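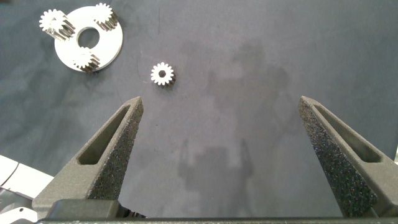 Three planet gears on the carrier, the fourth still loose on the bench, fingers open.

What to do when the gripper drops the last gear

The Mendis cell manual says a failed pick on the planetary set is nearly always a vision fault and tells you to recalibrate the camera. I've done that calibration more times than I care to admit. It takes 20 minutes and, on our cell, it has never once fixed a dropped gear. Try the steps below first.

1. Pause the program and hit the stop before your hand goes anywhere near the fingers. "Paused" on the Mendis screen means the arm is waiting for a signal, and it will move when it gets one. Kyriaki Nikolaidis got a pinched knuckle in August learning that.

2. Leave the loose gear where it is. Its position is the only evidence you've got. If it's close to the pick point, suspect the grip. If it's well off to one side, suspect the approach path.

3. Look at the gripping faces. The rough texture is supposed to hold the teeth, and it does until it clogs with grease. Brush it with a dry nylon brush. Ototex sells a cleaning spray for this; I couldn't see any difference between that and the brush.

4. Open the grip settings and read the closing delay. Ours had gone back to 300 ms after an update, so the arm was lifting before the fingers had finished closing. The release notes didn't mention it. Set it back to whatever you wrote down at commissioning. (You did write it down?)

5. Turn off "retry on fail". With it on, the arm goes back for a gear that has moved, and can knock the mounted ones off their pins. I'd leave it off for good.

6. Run 2 cycles at the slowest speed with your hand on the stop.

If it still drops the gear, go ahead and recalibrate. Gerasimos Theodorakopoulos swears the camera bracket creeps on warm days — maybe, but I'd want to see it measured.

Log the fault as 1,342 (grip lost), even if the screen offers you "vision error" as the default.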